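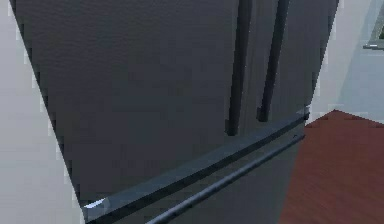
Farkomier project, method meeting, January
Present: Nadine Khasawneh (chair), Florence Desjardins (minutes, under protest)
Apologies: the Landry team, who sent a spreadsheet

1. Previous minutes
Approved after Florence corrected her own spelling of Dinelham.

2. Viewpoint randomization
Florence reported on the rendered set. The tilt range was widened after the last meeting and 424 episodes have now been generated with it. The policy trained on these was tested from 8 start poses and reached the goal from all but 2. Nadine asked whether the two failures were the same two as last time. They were. Florence described this as consistency.

Nadine queried frames in which one appliance takes up nearly the whole view. Florence's position is that a policy that only ever sees tidy views will expect tidy views. Agreed to keep them, provided they are tagged.

3. Clutter on the table
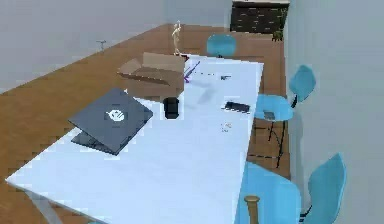

Simulated meeting room: laptop, open box and small objects on the long table.

Discussion of whether small items should count as targets or distractors. The Disum labels currently say both. Nadine prefers distractors for anything smaller than the phone-sized objects — Florence prefers whatever means not relabeling. Distractors it is. Florence to relabel.

The open box stays a target. Its overhang past the table edge was discussed at more length than the agenda allowed. No change to the placement rules until the Landry numbers have been read by somebody.

4. Landry spreadsheet
It has 1898 rows and no column headings. Deferred.

5. Actions
Florence: relabel small items; tag close views; rerun the two failed poses with a new seed.
Nadine: ask Landry for headings, politely.

6. Any other business
Nadine asked for shorter minutes. Noted.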